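Section 6. Recording a Nendden set on the two-arm cell

Rev. notes: replaces the old section 6. Written in a hurry by Tyson Sandhu, checked by Qusai Smadi, March 24, 2020. Send fixes to either of us.

Read section 5 (power up, rail homing) first. If the arms haven't been homed this session, stop and go back.

What this is for. Nendden is our method for learning two-arm handling from mixed sets — short recordings, lots of small objects, layout changed by hand between them. The earlier method (Salinas) used one fixed layout and fell over as soon as a pen moved. First Nendden set was 893 recordings, of which 791 were good enough to train on. Most of the ones we threw out were set-up mistakes, so please do follow the steps.

6.1 Before you start

1. Arms parked, grippers open, e-stop within reach.
2. Check the green light on each arm's base board. No light, no go. See 5.4.
3. Check the wrist camera cables. Each one should have a loose loop back along the arm, not pulled tight and not hanging in front of the lens.
4. Look at the mesh baskets on the back and right walls. Clips done up, nothing poking out past the rim. Basket contents stay put for the whole set.
5. Wipe loose crumbs off the table with a dry cloth. Scuffs and old marks can stay. Don't use spray near the rail.

Note: leave the wallpaper alone. The leafy print is the background for the whole Nendden group and the trained models have only ever seen that one. Peeling corner? Tell Qusai, don't tape it.

CAUTION: Hands out of the cell whenever the arms are live. This includes "just nudging" the mug.

6.2 Laying out the table

1. Open the layout card for the session in Celtov. It gives you the objects and a rough zone for each, no exact spots.
2. Place the big item first (mug or cup), then the pens and markers, then tools and sticks.
3. Keep the front edge clear by the round green button. Stapler can stand beside it if the card says so, but you must be able to hit the button flat-handed.
4. Vary the angles. Pens all lined up the same way is the commonest fault in new operators' sets.
5. Step back, check the fixed camera view in Celtov, press Accept Layout.

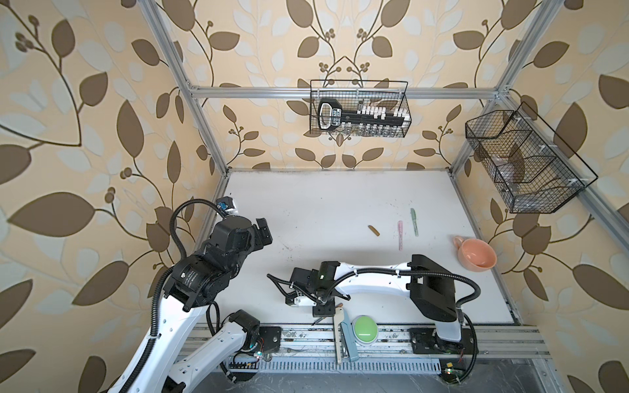
6. If Celtov shows "layout too close to previous", move at least two things and Accept again. Don't just spin the mug.

Note: lying-down mugs are allowed. Card code is M2. Standing is M1.

6.3 Pens and caps

For capped pens there are two layouts, capped and split. Split means caps off and set down apart from the pens, one cap for each. It's the harder of the two, and it's where Nendden gained most over Salinas in our own tests.

1. Take the caps off by hand, arms parked.
2. Put the caps down in a loose row toward the back. Pens in front of them, nibs toward the caps.
3. Leave gaps. A finger has to fit down beside each barrel without touching the next one.
4. Bring the gripper to the hover pose (H on the keypad) and check the wrist view. You want caps and nibs all in sight and the space between the fingers open.

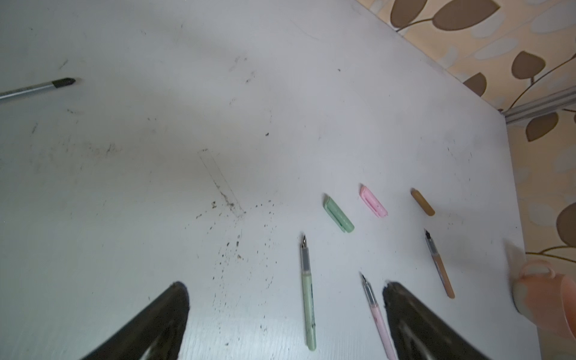
Fig. 6-2. Split layout, wrist view at hover. Green, pink and tan, caps behind.

5. Wrist view soft or smeary? Clean the lens with the cloth from the Plulwood box and nothing else. Paper towel scratches it.
6. Press Record. Wait for the tone. Then move.

CAUTION: nibs down against the table will catch and bend. If a pen tips nib first during a grasp, let go of the pedal and open the gripper slowly. Don't drag it out.

6.4 Picking and holding upright

The upright hold is used for capping, handover and for the pose check at the start of some sets. Grasp low on the barrel and leave the cap well clear of the fingers.

1. Come in from above, fingers either side of the barrel.
2. Close at speed 2. Never 3 on markers, they squirt out.
3. Lift, turn to upright, hold still for a slow count. Celtov uses the still part to line up the camera clocks, so if you drift here the whole recording is junk.
4. Look at the wrist view. Cap in sight, fingertips in sight, background not blurred.

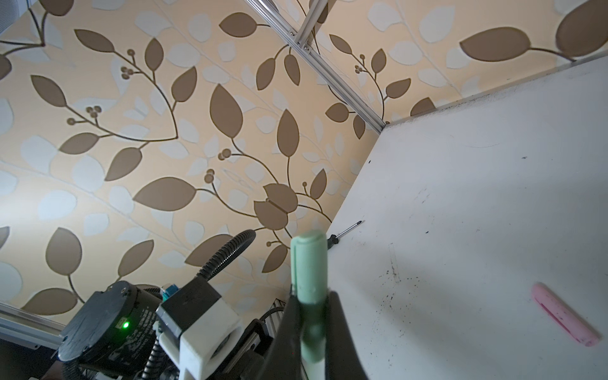 5. Slipping? Open, set down, regrasp. A regrasp inside a recording is fine and we want some of them in there. Tag it R.
6. Other items on the table stay where they are. If you knock one, carry on and tag it K. Don't reach in to fix it.

Note: tag K recordings are kept. In the last round 53 of them went into training and the arm got better at working round things that had moved. We did not expect that much from so few and are repeating it in November before we put it in writing anywhere but here.

6.5 Tip to tip, both arms

This is the fine alignment task. Each gripper holds a thin tool or stick and the two ends are brought close together over the middle of the table. It tests whether the two arms agree on where they are, so it also works as a quick health check on calibration.

1. Clear the middle of the table. Other things can stay out at the sides.
2. Left arm picks first. Right arm stays back untill the left one is holding steady.
3. Right arm picks, turns its stick upright.
4. Bring the left in, then the right. One arm moving at a time for the last bit.
5. Stop with a small gap. Tips close, no pushing. If the sticks touch and flex, back off and try again.

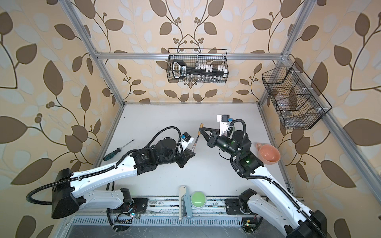 6. Hold still, press Mark, then back the right arm out before the left. Always that order — the elbows are close in this pose and the cable loops can snag on one another.
7. Repeat 11 times for a full block. Change the grasp point at least once partway thru.

CAUTION: if either arm buzzes or shudders near the meeting pose, release both pedals. Do not try to steer out of it. Park from the Celtov menu and log it.

Calibration check. Open the block in Celtov, tab "Gap". The marks should sit in a tight clump. A long smear in one direction means the rail has shifted, go to 5.6. Two separate clumps usually means somebody changed a wrist bracket screw. Ask before you recalibrate, it throws away the old reference.

6.6 Ending the set

1. Green button to close the set. One press. Two presses opens a new one and you get an empty folder.
2. Put down anything still held, park both arms, wait for the rail to stop.
3. Caps back on pens straight away or they dry out.
4. Fill in the tags you missed. Blank is better than guessed.
5. Upload from the cell computer, not your laptop.

Faults you can clear yourself

Celtov says "no wrist left" or "no wrist right": reseat the blue connector at the camera, restart the view.
Gripper won't close all the way: crumbs in the finger slide. Park, power off, brush out.
Layout card won't load: wrong project picked. Should say Nendden, not Salinas.
Anything else: leave the cell parked and message Tyson.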